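The towel problem

Narmont wants a machine that can fold your washing. First, somebody has to crumple it 1,387 times.

The pitch, when you hear it from the people raising the money, takes less than a minute. Robots used to be programmed line by line. Now they learn by watching. Show one enough examples of a job and it will pick up the knack, much as a child does, and after that it will do the job in any home you care to put it in.

I have heard this from three companies since the spring and I wanted to see what "enough examples" meant. Narmont, which rents the upper floor of a former print works and has been promising a laundry machine called Costa for longer than it would like, let me come in August and sit with the people who make them.

Bart Timmermans runs the collecting. He used to repair knitting machines and has a low opinion of the word "data", which he says makes it sound as if the stuff were lying about waiting to be picked up. Each of his examples begins with a cloth dropped on a table. An operator then guides the arms through a fold by hand controls, the whole thing is recorded, and the cloth is dropped again. A good operator gets through 82 in a shift. When I visited, the towel set stood at 1,387, and of those 400 had been thrown out.

Thrown out why? "Hesitation, mostly," Timmermans said. "The person stops to think, and the machine learns to stop. It doesn't know what the thinking was for."
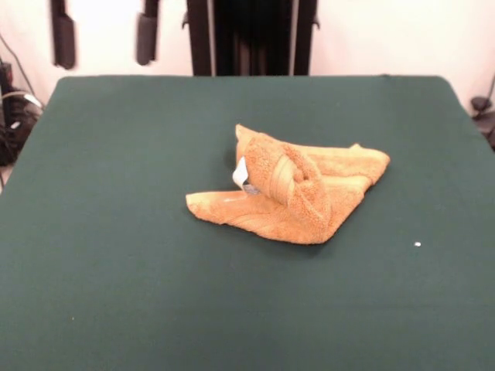 What a towel is to a machine

A mustard-coloured terry towel on green felt looks like the easiest thing in the world. Any of us would find a corner, give it a shake and be done. But look at how it has landed, with a thick roll standing up across the middle and one pointed flap out to the left, and then try to say in words which corner you would pick up first. The white care label is a help to you and me. To a learning system it may be a help, or it may be the only thing it ever learns to look for, and then heaven help it with a towel whose label has been snipped off.

Ginevra De Luca, who trains the model, did not wave this away. Her team has started removing labels from part of the stock. She also concedes that nearly everything so far has been recorded on the same green surface, and that nobody's kitchen table is covered in felt. A rival firm, Mavdale, claims to have got round this with simulated cloth. De Luca would like to see it.

I asked for a demonstration with my own tea towel, a thin, stained linen one. Costa managed it on two tries out of 5. On the others it pinched the middle, lifted, and laid down something no tidier than what it had started with.

More examples will fix that, I was told. Perhaps they will. Timmermans has asked for another set of towels and two more operators, and the launch date has been moved again.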